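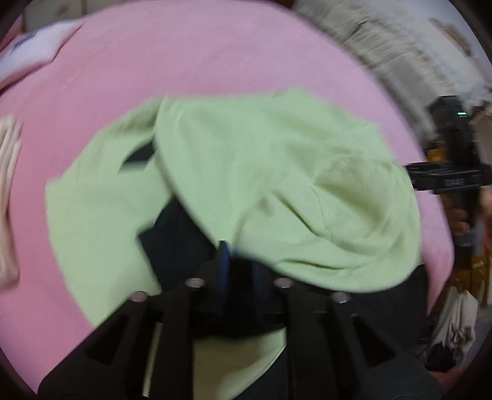
By E. Botha, Religious Studies, second-year project, submitted in September

Reading Ruth Aloud: A Project Report

My project looked at how the Book of Ruth sounds when it is read straight through in one sitting. The book has only four chapters, but most churches split it up or read a few lines at a time. I wanted to know what listeners notice when they get all of it.

I ran two readings, one at Kandum Chapel and one at the Virow student center. Attendance came to 46 people in total. Each reading took almost 20 minutes, and afterward I handed out a short sheet with 4 questions.

The most common answer was about Naomi. Listeners said she seemed to be the main character - at least in the first and last chapters. Several wrote that they had forgotten how bitter she is when she comes back to Bethlehem and asks to be called Mara. The second most common answer was about Boaz and the gate, which people found hard to follow by ear. The business with the sandal confused both groups.

At Virow I stopped for a minute between chapters. At Kandum I did not. The Virow sheets had longer answers, but that group was also younger, so I can't say the pauses caused it.

If I did this again I would use two readers and explain the law about redeeming land before starting chapter 4.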